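공용 세탁실 이용 기록을 이용한 대기 발생 요인과 물 사용량 추정
Pundalell 생활관 Nasr동을 대상으로

생활환경데이터 실습 기말 프로젝트 보고서
제출: 2024년 1월

요약

본 보고서는 Pundalell 생활관 Nasr동 지하 공용 세탁실의 이용 기록 2620건을 정리하여 대기가 발생하는 조건을 살펴보고, 세탁에 쓰이는 물의 양을 추정한 결과를 담는다. 기록은 세탁기 가동 1523건과 건조기 가동 1097건으로 나뉜다. 분석 결과 대기는 세탁기 대수의 부족보다 가동이 끝난 뒤 세탁물이 기기 안에 남아 있는 시간(이하 잔류 시간)과 더 밀접하게 움직였다. 물 사용량은 표준 코스 기준값을 적용하여 60,920리터로 추정하였다. 부하량을 직접 측정하지 않았으므로 이 값은 상한에 가까운 것으로 해석해야 한다.

1. 서론

1.1 배경

생활관 공용 세탁실은 입주생 불만이 반복해서 접수되는 시설이다. 학기 초 생활관 게시판에 올라온 글을 훑어보면 기기 고장보다 대기에 관한 내용이 많다. 통상 제시되는 해결책은 세탁기 증설이지만, Nasr동 지하는 배수관 위치가 고정되어 있어 증설에 바닥 공사가 따른다. 증설을 논의하기 전에 현재 설치된 기기가 어느 시간대에 얼마나 가동되는지를 먼저 파악할 필요가 있다.

물 사용량도 같은 자료에서 추정할 수 있다. 세탁실에는 별도의 수도 계량기가 없고 건물 전체의 사용량만 고지된다. 따라서 세탁에 들어가는 물이 전체에서 차지하는 비중은 알려져 있지 않다.

1.2 연구 질문

본 프로젝트에서 다룬 질문은 다음과 같다.

가. 세탁기 대기는 어느 시간대에 집중되는가.
나. 대기는 가동 건수와 잔류 시간 중 어느 쪽과 더 관련되는가.
다. 기록만으로 물 사용량을 추정할 때 오차는 어디에서 생기는가.

2. 자료

2.1 이용 기록

세탁실 기기는 결제 앱 Cinudow에 연결되어 있다. 이용자가 앱으로 결제하면 기기 번호, 코스, 시작 시각, 종료 시각, 문 열림 시각이 한 줄로 저장된다. 생활관 행정실에서 이용자 식별 항목을 삭제한 파일을 제공받았으며, 방 번호나 학번은 포함되지 않았다.

Nasr동에는 Garnus 드럼세탁기 4대가 설치되어 있다. 건조기는 별도 벽면에 있으며, 본 분석에서는 세탁기 문 열림 이후의 흐름을 확인하는 용도로만 사용하였다.

2.2 전처리

시각 형식이 두 가지로 섞여 있어 24시간 표기로 통일하였다. 파일은 기기별로 나뉘어 있었고, 병합 과정에서 같은 행이 반복되는 경우를 제거하였다. 본문에서 제시하는 건수는 모두 중복 제거 이후의 값이다. 코스 이름도 앱 갱신 전후로 표기가 달라서 '표준', '울/섬세', '이불', '헹굼+탈수'의 네 범주로 다시 묶었다.

문 열림 시각이 비어 있는 행은 가동 건수 집계에는 포함하고 잔류 시간 계산에서는 제외하였다. 앱 서버 점검 시간에 걸친 행에서 이런 누락이 나타났다.

2.3 변수 정의

가동 시간은 시작 시각부터 종료 시각까지로 하였다. 잔류 시간은 종료 시각부터 문 열림 시각까지로 정의하였다. 대기는 직접 기록되지 않으므로 모든 세탁기가 가동 중이거나 잔류 상태인 구간을 '포화 구간'으로 두고 대기의 대리 변수로 사용하였다. 포화 구간이라고 해서 실제로 기다리는 사람이 있었다는 뜻은 아니다.

3. 분석 방법

하루를 한 시간 단위로 나누고 각 구간에 대해 가동 건수, 잔류 시간의 중앙값, 포화 구간의 길이를 계산하였다. 잔류 시간은 오른쪽 꼬리가 길어 평균 대신 중앙값을 사용하였다. 다음 날 오전까지 문이 열리지 않은 사례가 평균을 크게 끌어올렸기 때문이다.

포화 구간의 길이와 두 변수의 관계는 순위상관으로 비교하였다. 시간대 자체가 두 변수에 모두 영향을 주므로, 저녁과 그 밖의 시간으로 자료를 나누어 같은 계산을 반복하였다. 회귀모형도 시도하였으나 인접한 시간대 사이의 자기상관을 처리하지 못하여 결과에서 제외하였다.

물 사용량은 세탁기 취급 설명서의 표준 코스 1회 사용량 40리터를 모든 가동에 동일하게 적용하였다. 코스별 사용량은 설명서에 표준 코스만 기재되어 있었다.

4. 결과

4.1 시간대별 분포

가동은 저녁 식사 이후부터 자정 전까지 몰려 있었다. 오전에는 수업 시작 전 짧은 증가가 한 차례 나타난 뒤 정오까지 낮은 수준을 유지하였다. 새벽 시간대 기록은 드물지만 없지는 않았고, 시험 기간에는 새벽 가동이 다른 주보다 늘었다.

포화 구간의 분포는 가동 분포와 모양이 비슷하지만 뒤쪽으로 밀려 있었다. 가동 시작이 줄어드는 늦은 밤에도 포화 구간은 바로 줄지 않았다. 이 시간대의 기기는 가동을 마친 상태에서 문이 열리지 않은 경우가 많았다.

4.2 잔류 시간과 포화 구간

순위상관은 잔류 시간 쪽이 가동 건수 쪽보다 높았다. 저녁 자료만 사용했을 때도 순서는 유지되었다. 낮 시간 자료에서는 포화 구간 자체가 적어 두 변수의 차이를 판단하기 어려웠다.

코스별로는 이불 코스의 잔류 시간이 길었다. 이불 코스는 가동 시간도 길어 이용자가 세탁실을 떠났다가 돌아오는 경우가 많을 것으로 보이나, 기록에는 이동 정보가 없어 확인할 수 없다. 울/섬세 코스는 건수가 적어 해석하지 않았다.

4.3 물 사용량

표준 코스 기준값을 적용하면 분석 기간의 세탁용수는 1523 × 40 = 60,920리터이다. 헹굼+탈수 코스는 표준 코스보다 물을 적게 쓰고 이불 코스는 더 많이 쓸 것으로 예상되지만, 두 코스의 실제 값이 없으므로 보정하지 않았다. 헹굼+탈수 건수가 이불 건수보다 많다는 점에서 추정값은 실제보다 클 가능성이 높다.

5. 논의

5.1 부하량의 문제

본 추정의 가장 큰 약점은 한 번에 넣은 세탁물의 양을 알 수 없다는 점이다. 드럼세탁기는 부하를 감지해 급수량을 조절하므로, 같은 코스라도 얇은 천 한 장과 가득 채운 세탁물의 물 사용량은 다르다. 천의 흡수성도 영향을 준다. 두꺼운 수건류는 같은 부피의 얇은 직물보다 물을 많이 머금고 탈수 후 무게도 더 나간다.

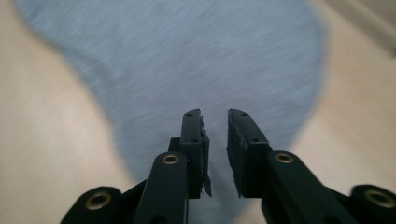

그림 1. 베이지색 표면 위에 넓게 펼쳐진 옅은 회청색 천

부하량을 추정하는 방법으로 전력 파형을 이용하는 것이 있다. 모터가 드럼을 돌리기 시작할 때의 소비 전력은 부하에 따라 달라지므로, 콘센트형 전력계를 연결하면 간접 측정이 가능하다. 다만 Nasr동 세탁기는 벽체 안쪽에서 배선되어 있어 이 방법을 적용하지 못하였다. 이용자가 앱에서 세탁물 종류를 선택하게 하는 방법도 검토하였다. 입력이 자발적이면 누락이 많고, 의무로 하면 결제 단계가 늘어난다.

5.2 운영에 대한 시사점

잔류 시간을 줄이는 조치는 기기 증설보다 비용이 낮다. Cinudow 앱에는 종료 알림 기능이 있으나 초기 설정에서 꺼져 있다. 초기값을 켜짐으로 바꾸고 종료 직전에 한 번 더 알림을 보내는 방안을 우선 적용해 볼 수 있다. 효과는 적용 전후의 잔류 시간 중앙값으로 비교하면 된다.

남의 세탁물을 꺼내 둘 수 있는 바구니를 비치하는 방안은 분실 시 책임 문제가 남는다. 생활관 규정에는 타인의 세탁물 취급에 관한 조항이 없어 이 방안을 쓰려면 규정 개정이 선행되어야 한다.

잔류 시간에 따라 추가 요금을 부과하는 방식은 권하지 않는다. 문 열림 시각이 누락된 행이 존재하는 이상 요금 산정 근거로 사용하기에는 기록의 신뢰도가 부족하다.

5.3 한계

첫째, 한 개 동의 자료만 사용하였다. 다른 동은 층별로 세탁실이 나뉘어 있어 이용 형태가 다를 수 있다. 둘째, 세탁실에 내려왔다가 빈 기기가 없어 돌아간 경우는 기록에 남지 않는다. 포화 구간은 이러한 수요를 반영하지 못한다. 셋째, 문 열림 시각은 세탁물을 꺼낸 시각과 같지 않다. 문만 열어 보고 다시 닫은 경우에도 잔류가 끝난 것으로 처리되어 잔류 시간이 과소평가된다. 넷째, 손빨래와 외부 세탁소 이용은 다루지 않았다.

6. 결론 및 후속 과제

Nasr동 세탁실의 포화 구간은 가동 건수보다 잔류 시간과 강하게 관련되었다. 상관관계만으로 인과를 단정할 수는 없으며, 알림 설정 변경 전후를 비교하는 실험이 필요하다. 물 사용량 추정값은 코스별 급수량이 확보되면 수정되어야 한다.

후속 과제로는 급수 배관에 외부 부착형 유량계를 설치하여 코스별 사용량을 측정하는 작업과, 건조기 기록을 연결하여 세탁 종료부터 건조 시작까지의 흐름을 추적하는 작업을 계획하고 있다. 유량계 설치는 생활관 시설팀의 허가가 필요하며 현재 신청서를 작성 중이다.

부록. 자료 처리 환경

전처리와 집계는 표 계산 프로그램과 Python으로 수행하였다. 기기별 원본 파일은 행정실과의 약정에 따라 제출물에 포함하지 않았고, 시간대별 집계표와 처리 코드만 첨부하였다. 집계표의 열 이름은 2.3절의 변수 정의를 따른다.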